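Straight Enough: Laying Out a Floor Grid with Tape
Speaker notes, Ifeanyi Afolabi
Vutasent workshop series, February
Running time 35 minutes, questions as they come

Opening

Say hello, wait for the back row to sit down. Phones can stay on.

Start with what the talk covers. We are going to mark out a surface in rectangles using blue painter's tape, so that a person can put an object down in a known spot, pick it up, and put it back in the same spot later. Same method for a shop display, a stage floor, a training room or a garage. I learned it at Skireo laying out stock bays, and I have used it at every job after that.

Hold up the roll. Pass it around if the room is small.

Mention what I'm leaving out: permanent floor marking, paint, and anything a forklift drives over. Those are separate jobs with separate products.

Choosing the tape

Painter's tape is a paper tape. It tears by hand, it comes up again, and you can write on it. The edge is a little fuzzy up close. For a grid that gets walked around for a week or so I have no complaint with it.

Blue reads well on gray and on brown. Yellow tape on brown paper gets lost by late afternoon if the room has warm bulbs. Have the audience think about their own floor color before they buy.

Width matters more than people expect. Pick one width and stay with it for the whole job. If you mix widths, half the measurements end up taken from the wrong edge.

Decide before the first strip goes down whether you measure to the edge of the tape or to the middle of it. Write the decision on the wall plan. At the Stosorent job two of us were measuring from opposite ends, one to the edge and one to the middle, and the last row came out narrow. We pulled it and laid it again, which cost us the lunch break.

Laying the first line

Next slide.

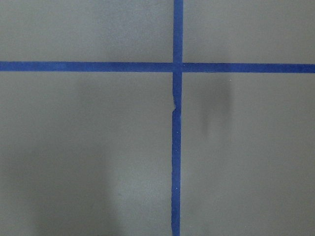 The first line is the one everything else gets measured from, so spend your time on it. Snap a chalk line or stretch a string between two marks. I carry a 100-foot string line even for small rooms. Stick down one end, walk backward with the roll held low, and set the tape down along the string in one pull. Don't press it yet. Look down its length from one end with your eye close to the floor. If it wanders, lift it from the far end and go again.

Then press it, starting from the middle and working out. A dry cloth is fine. A plastic scraper is better if you have a lot of crossings.

A strip laid in short pieces nearly always steps sideways where the pieces meet. You can live with that at the far end of a room. Close to the place where you measure, replace it with a single piece.

Pause here. Ask who has pulled up tape and had it split down the middle. Usually most hands go up. Pull slowly, low to the floor, back over itself.

Crossings

Cross the second strip straight over the first. Let the layers overlap and leave them alone. Some people cut the square out of the middle to keep it flat, and then there are four loose ends in the place that gets touched the most.

To check for square, use the three-four-five rule. Three units along one strip, four along the other, and the diagonal should be five. If they look blank, draw it on the flip chart. Don't rush this part, it is the only math in the talk.

Small jogs in a line are normal. Tape stretches a bit when you pull it, then it relaxes. What you are looking for is whether an object set against the line ends up in the same place each time.

Working over paper

Some floors you don't want to tape directly. Old varnish, fresh wax, carpet. Put down flat brown paper sheets first and run the grid on top of those. The paper needs to lie flat before you start, so unroll it the night before and weigh down the corners. Kaczmarczyk, where I ran the storeroom, kept a stack of sheets pressed under a tabletop for this, and it saved a lot of swearing.

Run the long lines first, then the cross lines. Big cells are easier to keep true than small ones. If you need small ones, split the big ones afterward.

Placing things in a cell: pick a rule and tell everyone. Centered in the cell, or against one line. A round thing like a bowl has no corner to line up, so I go by the rim and say which line it should sit near. Say it out loud with the example on the slide — bowl in the cell right of center, close to the right-hand line and the lower one.

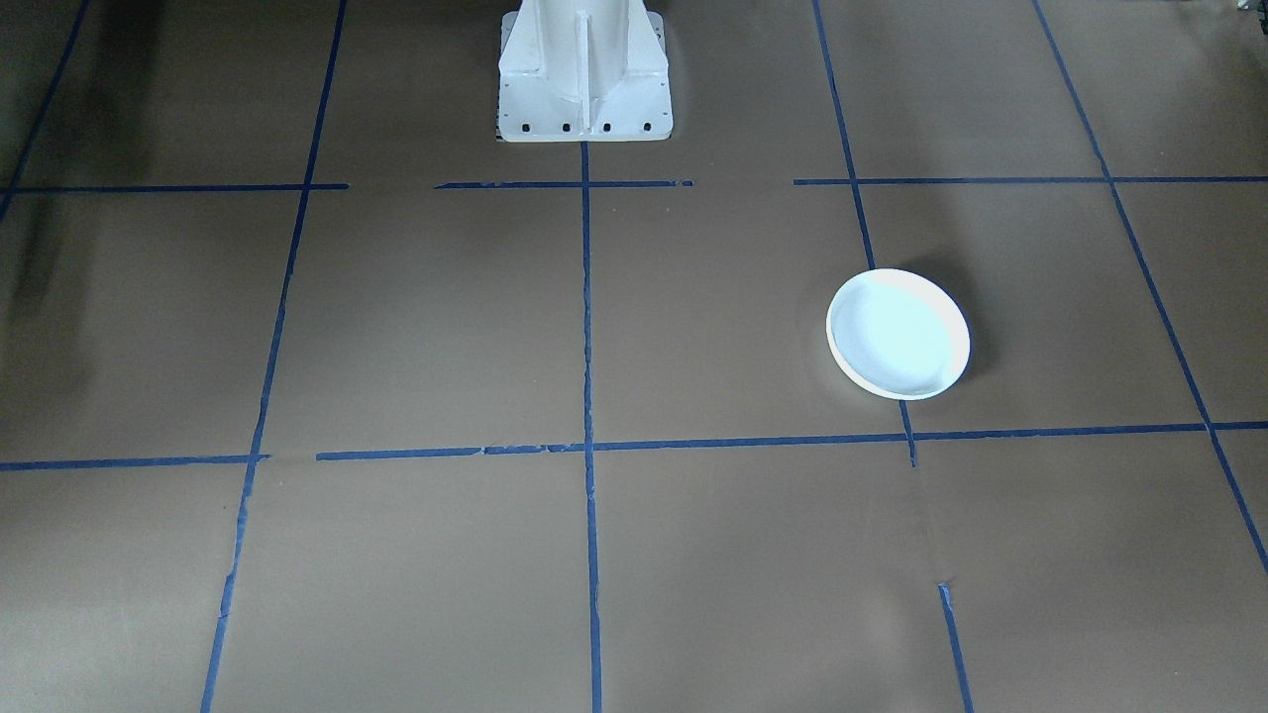 Do the lines need to be perfectly parallel?
Close is good enough for most uses. Measure the width of a cell at both ends and write both numbers down. If the difference bothers you, move the newer strip and leave the first line where it is.

Keep going, don't let the questions eat the section on upkeep.

A word on looking at a grid from one side. Lines that are parallel on the floor will seem to lean toward each other as they get farther away. People see this in a photo and go back to re-tape a floor that was fine. Trust the tape measure.

Naming the cells: letters one way, numbers the other, on a plan pinned to the wall. I used to write on the tape itself. It smears, and it can only be read from one side of the room.

Upkeep

Walk the grid at the start of the day. Look for lifted edges, notches and wrinkles, mostly at the crossings. Specks of grit can be brushed off with a soft brush. If a short length is torn, replace the whole run between crossings, and line the new piece up with the strips on either side before you press anything.

Check the crossings from low down with a lamp off to one side. A raised edge shows up pale.
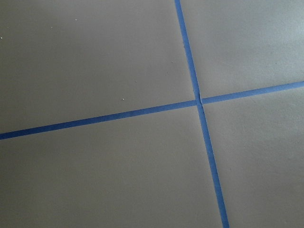 Blue tape crossing on gray, with a small wrinkle where the strips meet.

Ask the room whether they would fix that one or leave it. Let them argue for a minute. My own answer is to press it down and leave it, unless something has to slide across it.

Taking it up

Peel the top layer first, the strip you laid last. Ball it up as you go. Roll the paper inward so the grit stays inside.

Keep the wall plan with the measurements on it. The next grid will go down faster.

Hand out the short ends of tape and start the practice on the side tables. Scrapers are in the gray box, and they need to come back to me.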